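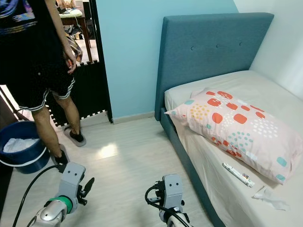 Item 2: the two-armed machine at the bedside, one pillow, one tissue.

Household Chores Working Group
Minutes, December meeting, 2 p.m.

Present: Detlef Seidel (chair), Tomoyo Shimada (minutes), one representative each from Karik and Rallstead. Apologies from Deseck, who sent a brochure.

1. Last minutes
Agreed, after "tidied" was changed to "moved" in two places.

2. Can it make a bed yet?
DS asked for a yes or a no. Karik offered "in principle". DS asked for this to be minuted and it has been. TS said clearing the bed first is a chore in itself, and that a tissue and a pillow want quite different handling. The group spent some time on whether a tissue counts as laundry. It does not.

TS then showed the second bed, with a paperback lying on the pillow and the lower end of the pillow drooping over the side of the mattress. Rallstead asked whether the book should be shelved or left for the reader. No rule exists. TS to write one. 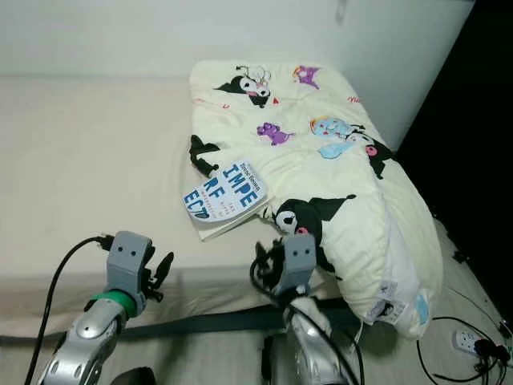
3. Shop floor
Rallstead would like shelf-filling tried next, as tins hold their shape. DS noted that customers do not. Deferred.

4. Money
4000 left in the budget. Spare gripper fingers at 300 approved. The Iwasaki quote for a folding trial was read out, then read out again more slowly. No decision.

5. Any other business
Karik asked who makes the beds at present. TS does.

Closed at 3.40 p.m.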